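Notes on Keeping a Guest Room

Posted 4 January 2024 by Ngan-ling Chien

Readers of this blog will recall that my husband, Chak-lun, and I have kept one room of our house in Hutville for visitors for many years. Several relatives have written to ask how the room is managed, and the present entry is intended as a general reply. It concerns the arrangements made before a visit, during it, and after the guest has gone home.

Requests to stay are accepted by letter, telephone or e-mail. We ask that they reach us two weeks ahead where possible. A visit is entered in the green book on the hall table, together with the time of arrival, any foods to be avoided, and whether the guest will need to be met at Virnberg station. Guests who drive should note that the bridge on the Kong road is still limited to one lane, and that the wait there in the late afternoon can be long.

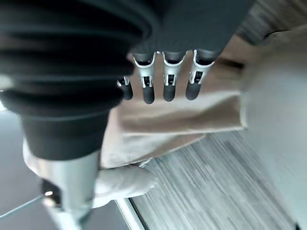 The question of length is a delicate one and is best settled before anyone travels. Our own rule is six nights. It has been set aside twice, once for my cousin Chin-lung Chang, who was waiting for the closing on his house, and once in May, when Surachet Ongart came for a weekend and caught the flu. Both gentlemen were excellent company. The rule nevertheless remains in force, and it is stated in the first reply to every request so that no one need raise it later over dinner.

Meals are a separate matter. Breakfast is provided and is laid out by seven. Lunch is left to the guest, who may use anything in the refrigerator that does not carry a label. Dinner is taken together unless other plans have been mentioned by noon. We do not expect guests to cook, although Surachet's noodle soup has been requested again and he is hereby reminded of it.

With regard to heat, the guest room is on the north side and is the coldest in the house from November onward. The radiator valve turns the opposite way from what one would expect. A written note to this effect was placed on the windowsill some years ago and has been replaced twice. Extra blankets are kept in the closet on the upper shelf, and guests are asked to take them without asking.
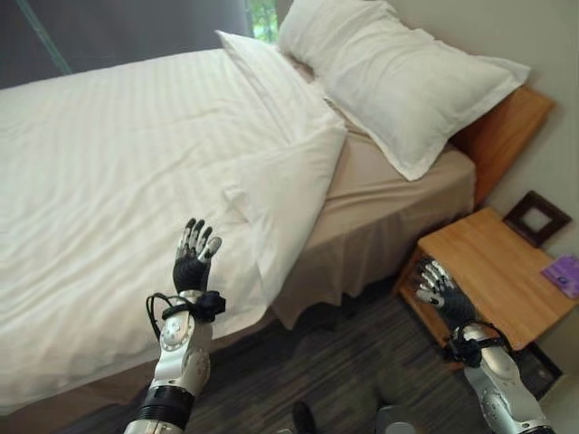

Page 6

Bedding is changed on the day a guest leaves and again on the morning the next one is due, if more than a month has passed. I was raised with top sheets and still prefer them. Chak-lun was not, and considers them a nuisance. The matter was put to our visitors over the course of one year and the replies were evenly divided, so the top sheet is now folded in the closet with the blankets and left to the guest's own judgment.

Gifts are neither required nor discouraged. A box of pears is always welcome. We would respectfully ask that no further candles be sent, as the supply is already more than the household can burn. Those who wish to contribute in some other way may wash the breakfast dishes or walk as far as the Ekeck bakery, where the rye loaf is generally sold out by ten.

The spare key is lent on arrival and returned on departure. Our nephew Chak-lun Chiang, who shares my husband's given name and has been the cause of some confusion with the mail, carried the key home with him after his last stay. It was returned by registered post at a cost of 95 cents more than having a new one cut. He has asked that this be mentioned, in the interest of fairness to other guests who have been spoken to on the subject. 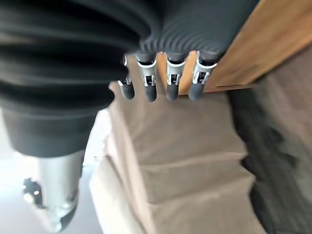 Beige fabric beside a wooden board, with a mechanical hand over the fabric.

Departures are by eleven in the morning, or earlier where a train must be met. The 231 bus stops at the end of our street and reaches Virnberg in good time for the noon service. Items left behind are kept in the hall drawer for one year. At present the drawer holds a pair of reading glasses, one brown glove and a paperback about the canals of Holland with a boarding pass at the third chapter. The owners are invited to write to me at the usual address.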